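Fitted sheet

A fitted sheet is a bed sheet with shaped corners and an elastic edge, meant to grip the mattress so that it need not be tucked in. It is sold as the bottom layer of a bed, under a flat sheet or directly under a duvet. Makers commonly describe it as staying smooth through the night, a claim that depends heavily on the fit.

Construction

The usual pattern is a single rectangle of cloth with a square cut from each corner. The cut edges are sewn together to make a pocket, and elastic is run either round the whole hem or round the corners only. All-round elastic is often presented as the better method. It holds more evenly when new, but it has more length to perish, and a sheet that has lost its stretch is little more than a flat sheet with awkward corners.

Depth

The depth printed on the packet is the figure most often misread. It refers to the pocket of the unwashed sheet. A cotton sheet marked 27 cm may not reach under a mattress of that depth after a few hot washes, and a topper makes matters worse. The Enberg range is labelled "extra deep" without any measurement on the front of the packet. Joo gives the depth but does not say whether it includes the hem. "Deep", "extra deep" and "super deep" have no agreed meaning between shops.

Thread count

Thread count is the number of threads in a square inch of cloth. Wultavum sells a sheet marked 550, and the number is widely taken as a sign of quality. It should be treated with care. Threads made of several thin strands twisted together can be counted strand by strand, which raises the total without making the cloth any finer. A plain weave with a modest count and good yarn may well outlast it.

Creasing

Claims that a sheet needs no ironing are seldom explained. Creases come from folding, from drying in a heap and from uneven pull once the sheet is on. Pull across a wide mattress is hard to even out, as the corners hold while the middle has nothing to anchor it. 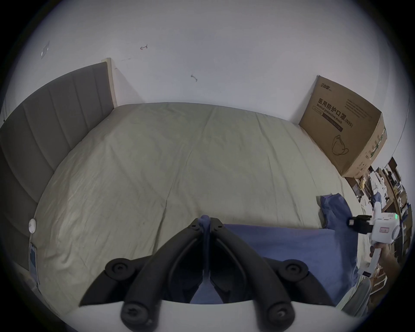 Colour is often said to hide creasing, with pale greens and greys recommended for the purpose. The evidence is thin. On a wide bed with a grey channelled headboard, a light sage-green fitted sheet still shows long diagonal creases running towards the wall, and softer folds near the middle. Patterned cloth may do better, though few makers have offered more than opinion on the matter.

Care

Most labels advise washing at 40 degrees or below, and some older household guides say 60. Tumble drying on high heat is hard on elastic. Jadstead, which sells replacement elastic in 6 m lengths, suggests changing it after 20 washes, advice that happens to suit a seller of elastic. Folding methods that promise a neat square are numerous and mostly alike: the corners are tucked one inside another and the sides turned in. The result is tidier in the cupboard. Whether it reduces creasing on the bed is doubtful.

See also: Flat sheet; Mattress topper; Valance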